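Household Systems: Small Objects, Big Habits
Course handout, Unit 7: The Utensil Problem
Caltness Community Learning, September 2018

Bring this with you to the next session, along with whatever lives in your kitchen's messiest drawer. Yes, all of it! Tip it into a tote bag and don't tidy it first.

Last time we talked about plates and bowls, which are easy because they stack. Long thin things are a completely different animal, and I love them for it. A chopstick rolls, slides under its neighbors, points the wrong way and gets into the hinge of the drawer. Put a few of them together with spoons and anything that has a fat handle, and you have a heap that looks much bigger than it is. Almost everybody overestimates how much storage they need at this stage, so please don't buy anything yet.

1. Spreading out

We start every sort on a table with a cloth on it. The cloth keeps things from rolling and takes the clatter out of the job (a blessing if you share a wall with somebody). A printed grid is a nice bonus, as you can line up handles along it later and see at a glance which ones are too long for the container you had in mind.

Spread the heap so that you can see both ends of most pieces. Crossing is fine for now. Keep your container standing on the same table, close by, so you can keep looking from one to the other.

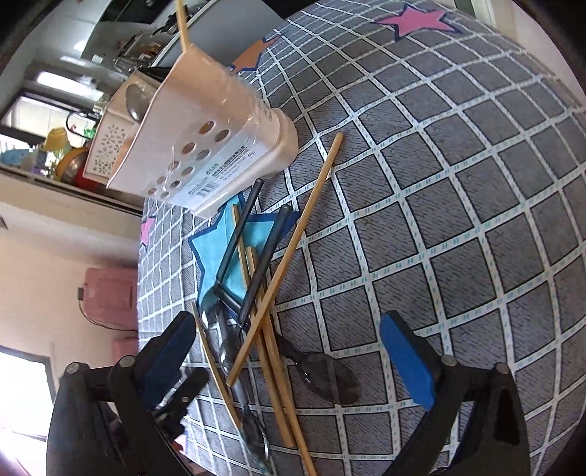 Fig. 1. Chopsticks, spoons and black-handled utensils spread out before sorting, with the holder standing nearby.

2. Reading the container

Before anything goes in, spend a minute with the container itself. People skip this and it's my favorite part! Look for:

Drainage. Rows of round holes in the wall let water out and air in. Check the base too, with your fingers if you can't see it well. A holder with holes in the sides and a solid floor will still keep a puddle.

Footing. A wider base is worth having. Long utensils make a light plastic holder top-heavy, and they all tend to lean the same way.

Wrapping and labels. Take off plastic wrap and paper bands before the first use. They cover the holes, they trap water, and the glue gets harder to remove the longer you leave it. If the label has care instructions, copy them onto your sheet first.

Height. Stand one chopstick in the empty holder. If a good part of it sticks out of the top, that's what you want, so you can grab it. Then try your shortest spoon. If it disappears, it needs a different home.

We'll compare two holders in class, the Brollia and the Fovby, and I'd like you to argue about them. They differ a lot in the floor and hardly at all in price, and last May's group split right down the middle.

3. Sorting by family

Now the heap. Work by kind of object and forget about where each thing used to live.

Chopsticks go first, every time. They're the longest, they lie across everything else, and once they're out the pile loosens up beautifully. Pull from the top, one at a time. Don't yank one from underneath or the spoons will travel.
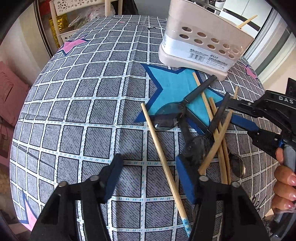 Match them as you go. Lay each one down beside its likely partner and compare the tips and the tops – painted ends are a gift here, because a floral tip finds its mate in seconds, while plain wood takes a bit of squinting. Run your thumb down the length to check for splinters and roll each one on the table to find out if it's warped. An odd chopstick isn't rubbish, by the way. It's good for stirring a tall jar, testing oil or propping up a seedling. Keep one or two and let the rest go.

Then spoons, then everything with a thick handle. This last group usually hides a few strangers. If you find something that isn't for cooking or eating at all, such as a magnifying glass, start a separate row for it at the edge of the table. Lenses scratch easily against metal and shouldn't share a holder with spoons.

4. Loading

Heavier pieces to the back, lighter to the front. Chopsticks in pairs, eating ends up once they're properly dry. Leave gaps! Fill the holder to the point where you can still slip a finger between the handles, then stop.

5. Practice for next session

Do one full sort at home and fill in the sheet on the back page. Time yourself if you like (my best with the class box is 5 minutes, and I was very pleased with it). Write down anything you couldn't place.

Reading: the chapter on drawers and upright storage in the Macaraeg course pack, starting on page 37. The diagrams are small but really good, so take your time over them.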